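The Correction Nobody Reads

Filed under: Press and Politics

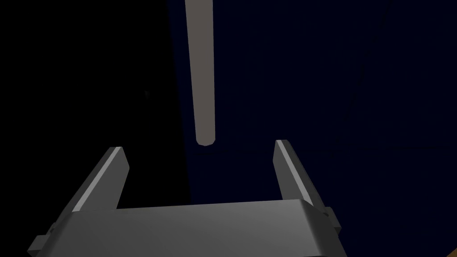 Last changed in February, 2:14 PM

I have taken the Letdale paper for most of my grown life, and I mean to keep taking it, so please read what follows as the grumbling of a customer and a friend. I like having it on the kitchen table. I like the school board stories, which run too long, and the letters page, which runs longer. I even like the photographs of people shaking hands in front of new culverts. But I have a complaint about the way the paper fixes its mistakes, and I've been carrying it around long enough that my family would prefer I set it down somewhere other than the dinner table.

You may remember the business over the Stullesari rezoning. When the plan first came up, the paper told us on the front page, in type you could read from across the street, that opponents of the project had "packed the hearing with outsiders." I was at that hearing. I sat on one of those folding chairs that pinch the back of your leg, and I knew a good many of the faces around me, and they were faces I see at the grocery store. The story was passed around town all week. It was read aloud at the next council meeting by a member who favored the plan, and it turned up again on a mailer. By then it had stopped being a claim somebody made and had become a thing everybody knew.

The correction came two weeks later. It ran on page 14, under the tire ads, and it said that an earlier article "may have given an incomplete impression of attendance." I have read that sentence many times now and I still couldn't tell you what it means. Incomplete in what way? Whose impression? A person who had missed the first story would have had no idea what was being taken back, and a person who had read the first story would have needed a lamp and some patience to find it.

Now, I don't believe there was a plot. I know folks who do, and we've had some lively talks about it over coffee, but I have worked in offices and I know how these things go. Somebody is in a hurry, somebody with a smooth way of talking calls at the right moment, and a phrase gets borrowed from a press release and put in without its quotation marks. The people who put that paper out are tired and there are fewer of them every year. I can forgive the mistake easily. I have made worse ones before breakfast.

What I have trouble with is the word "impression," and the choice to use it. The article said a thing happened, and the thing did not happen. Plain English has perfectly good words for that, and the paper uses them freely when a candidate is the one who slipped. When the other side in the Stullesari fight put out a flyer saying the project would cost taxpayers 2000 dollars a household, the paper called it false in the headline, and quite rightly, too. I'd only like to see the same dictionary kept open on the desk when the paper turns to its own work.

There is a political side to this, of course, and I'd be fibbing if I pretended otherwise. I was against the rezoning and I'm still against it. If the error had gone the other way, and the paper had written that the developers stacked the room, I suppose I might have noticed the small print a little less. I've tried to be fair with myself about that. But I do think my neighbors who supported the plan should be as bothered as I am, and a few of them have told me they are. A mistake that helps you this year is sitting there waiting to help somebody else next year, and when the fight over the Tanner Street bridge gets going in earnest (and it will, mark my words!) I wouldn't want to guess which of us will be on the short end.

People tell me that none of this matters anymore, that everyone gets the news from their phones and the old front page is only a habit for people my age. I think they have it backward. The arguments on the phones are made out of something, and around here they are mostly made out of what the paper printed. I have seen that same "outsiders" line pasted into the Hidis neighborhood page again and again, long after page 14 had gone to line somebody's birdcage. The online version of the story was changed eventually, but so quietly that the link looks just the same as it did, with no note at the top to say that anything is different. If you printed it out in the first week, as I did, you can lay the two copies side by side and have yourself an interesting evening.

So what would I ask for? Well, I'd like a correction to sit on the same page as the mistake, or at the very least to be mentioned there. I'd like it to repeat the wrong words and then give the right ones, so a reader coming in fresh can follow along. And I'd like the website to carry a line at the top of any story that has been altered, telling us what was altered. I don't think that would take 100 words, most weeks, and I would gladly give up a culvert photograph to make the room.

I did write to the editor about it. My letter was printed, I'll give them that, and the fellow who handles the page was very nice on the telephone. They trimmed out the paragraph about page 14 for length. I've written again, a shorter one this time, and put that paragraph first.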